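Henddale Relationship Study Group
Shared Notebook, Entry for December, Coding Room

Print this page | E-mail this page

Last updated: December

Purpose of entry. To record the state of the coding for the second batch of written accounts, the changes agreed to the code sheet, and the matters left open before the group resumes in the new year.

Material. The batch consists of 298 written accounts from adults who have left a marriage or long partnership in which they were deceived, chiefly over money or over a second relationship. The accounts came in through the Mudstead reading site and were stripped of names before they reached this room. Each has a limit of 2000 words. Most writers stop well short of it; a fair number run up against it and end in the middle of an event, usually before they have said how they left. Colleagues should not read anything into a missing ending. The form cuts off without warning, and this has been raised with Mudstead.

Code sheet. Version 3 is now in use. Version 2 asked the coder to mark the "first lie" in each account. This was found to be unworkable. Writers seldom tell the story in order, and many name one incident as the first and then, a page later, mention an earlier one that they had excused at the time. The new sheet has two separate lines:

Line A: the earliest deceptive act that the writer reports, wherever it stands in the text.
Line B: the point at which the writer says they first understood it to be deceptive.

The gap between A and B is the main interest of the study. It is to be entered in months where the writer gives enough to work it out, and left blank otherwise. Please do not estimate. Two coders filled the gap from context in the first week on the new sheet, and those entries have been cleared and sent back.

Apologies. A separate code was added for apologies made by the partner. The old sheet counted any use of the word "sorry." Under version 3 an apology is coded as one of the following: names the act; names only the writer's feelings ("sorry you are upset"); attached to a request. The third kind needs care. In account after account the apology comes in the same breath as a request for a loan, a signature or a return home, and the writer often reports the two as separate events because they wish to remember them that way. Code what is on the page. If the apology and the request fall in the same conversation, the third kind applies.

Agreement between coders. Poor on Line B, good elsewhere. The trouble lies with phrases such as "deep down I knew." One coder treats this as understanding; the other treats it as something said with hindsight. The rule adopted is that "deep down" and similar phrases do not count for Line B unless the writer reports having done something as a result, such as checking a bank statement, calling a relative or packing a bag. The rule is strict and will move many dates later. It should be stated plainly in any write-up.

Language. The sheet does not ask coders to decide whether a partner was a sociopath, a narcissist or anything else, and no such box will be added. Many of the writers use these words, and their use is recorded as a plain yes or no. The group has one side of each story and no means of examining the other party. Remarks of this kind in the margins of the November sheets have been struck out.

Software. Nirnix continues to drop the last line of a pasted account when that line has no period. Affected accounts have been pasted again by hand. Check the final sentence against the original before coding — it takes a moment and has already saved one Line A. The Pfeiffer tables for the first batch have been moved to the shared drive and should be treated as closed.

Care of coders. The limit on reading remains at one morning session. Several accounts in this batch involve children, and these are marked on the cover sheet so that a coder may pass them on without giving a reason. The practice of reading until late in order to finish a folder is to stop.
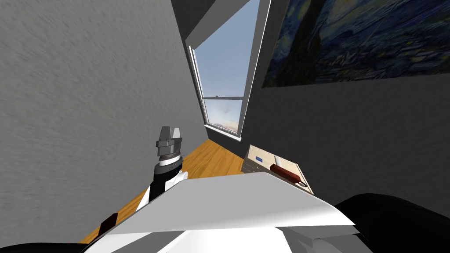
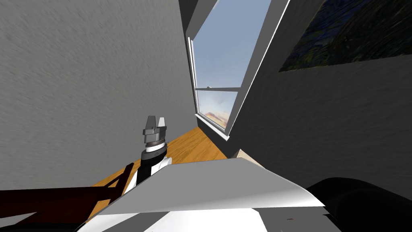
Open matters.

Second relationships. It is not settled whether a hidden friendship with a former spouse belongs under this heading when the writer does not claim it was an affair. For the present, code it as "concealment, other" and flag it.

Writers who went back. A number of accounts describe leaving, returning and leaving again. Version 3 has space for one departure only. The last departure is being entered and the earlier ones noted by hand at the foot of the sheet. If there is to be a version 4, it should have a line for each.

Replies to writers. Two have asked by e-mail whether their accounts were believed. The present answer, that the group does not judge individual accounts, is correct but reads coldly. A kinder wording is to be drafted and passed around for comment before anything is sent.

Next session: resume at the folder marked K, Line B first.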